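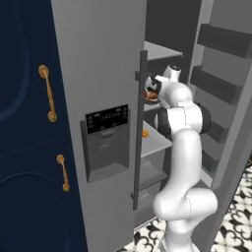 The simulated kitchen used in the Storley comparison, with the arm working at the open refrigerator and a plate of food beside the gripper.

The Refrigerator Test

By Francine Melnyk
Wednesday, June 26, 2024

A domestic refrigerator is an awkward place in which to put down a plate. The shelves are deep, the space between them is limited, and a door hung with bins stands in the way of any approach from the side. People manage it many times a day with a hand that bends in whatever direction is required. For a robotic arm it remains a hard task, and for that reason the Storley Laboratory chose it as the centre of its spring comparison of grippers and controllers.

The laboratory, which advises manufacturers of household equipment, completed the exercise earlier this month. Three grippers were considered. The Flarard is a plain two-fingered model with stiff parallel jaws. The Plenel has two fingers with a soft facing that gives slightly under load. The Boychuk has three fingers, one of which can be folded away. Each was paired in turn with two controllers, giving 6 combinations, and each combination was set to work in a simulated kitchen before any hardware was taken out of its case.

Hwa-young Lim, who directed the programme, regards the order of work as a matter of economy. A failed attempt in simulation costs a few seconds of computing time. A failed attempt on the bench costs a plate, and sometimes a set of fingers. The laboratory ran 100 placements for every combination, altering the starting position of the plate and the angle of the refrigerator door between runs.

The kitchen was made with some care. A navy cabinet with brass-gold handles stands beside a large grey side-by-side refrigerator, and the floor is covered in a busy black and white patterned tile. Staff at Storley were at first divided over the tile. Jocelyn Bergeron, who was responsible for the camera work, argued firmly that it should stay. In her experience a vision system that has been tuned against plain grey surfaces will perform well until it is shown a real house, where floors have patterns and cabinet handles catch the light. Early runs supported her view. One of the two controllers lost track of the lower door edge several times when the tile lay directly behind it, and its settings had to be revised before the comparison could begin in earnest.

The task itself is simple to state. The arm must carry a plate of food into the refrigerator, lower it on to a shelf, release it and withdraw. It must not strike the door bins on the way in or out, and the food must stay on the plate. Tilt was recorded throughout, and a run was marked as failed if the plate passed a fixed limit, whether or not anything slid off.

On the results, the laboratory is cautious. The Flarard gripper was the quickest of the three and the most predictable. Its stiff jaws hold a plate firmly by the rim, and the controller always knows where the plate is in relation to the wrist. The same stiffness became a fault at the moment of release. If the plate met the shelf at a slight angle, the jaws did nothing to absorb the difference, and the far edge came down with a knock. Most of the failures recorded against it were of this type.

The Plenel was slower and gentler. Its soft facing allowed the plate to settle level as it touched the shelf, and it produced the fewest hard contacts in the programme. It did, however, permit a certain amount of droop when the plate was carried at full reach. With a light plate this was of little consequence. With a heavier one the tilt limit was sometimes passed before the arm had cleared the door.

The Boychuk gave the most secure hold and the most trouble. The third finger supported the plate from beneath and kept it level in all but a handful of runs, yet it also needed room under the plate that the shelf did not provide. The controller had to fold the finger away in the last moments of the descent, and the timing of that movement proved difficult to settle. Nathalie Marchand, who wrote the release routine, revised it repeatedly and does not consider it finished.

The choice of controller mattered more than the laboratory had expected. The first follows a path planned in advance and makes small corrections along it. The second plans afresh at short intervals from what the cameras report. The planned path was smoother and better suited to the Flarard. The second controller dealt more capably with a door that had been left at an unusual angle, and it brought the Plenel to within a narrow margin of the best overall score. Neither controller was able to make full use of the Boychuk.

Camera position was examined separately, in a shorter series of 157 runs. A camera fixed high in the room gave a good view of the approach and a poor view of the shelf, which the arm itself tended to hide. A camera on the wrist saw the shelf clearly but lost the door. Ms Bergeron's recommendation is that both be used, with the controller giving greater weight to the wrist view once the gripper has passed the front of the shelf. She acknowledges that this adds cost, and that a manufacturer may prefer to accept a lower rate of success.

Simulation has well-known limits, and the report sets them out at some length. Friction between a fingertip and a glazed rim is represented by a single figure. A sauce that spreads across a plate is not represented at all. The soft facing of the Plenel is a particular concern, as its behaviour was modelled from the maker's drawings and has yet to be checked against a worn example.

Bench trials are planned for the autumn. The Flarard and the Plenel will go forward with both controllers. The Boychuk will join them if the release routine can be made dependable, and Dr Lim has asked that it be given a further month. The report, which runs to 406 pages with its tables, may be consulted in the laboratory's reading room by appointment.

Reader comments

Colleen Ouellet: I would have liked to see the tilt limit stated in the article. A limit that suits a roast would be of no use for a bowl of soup.

benchwright: We had the same droop with soft-faced fingers on a tray-handling job. Shortening the fingers helped a little. Slowing the wrist helped far more.

M. T.: Was the door ever moved while the arm was inside? In my house it would be.

Colleen Ouellet: A fair question. I have requested an appointment to read the full report and will post what it says on the matter.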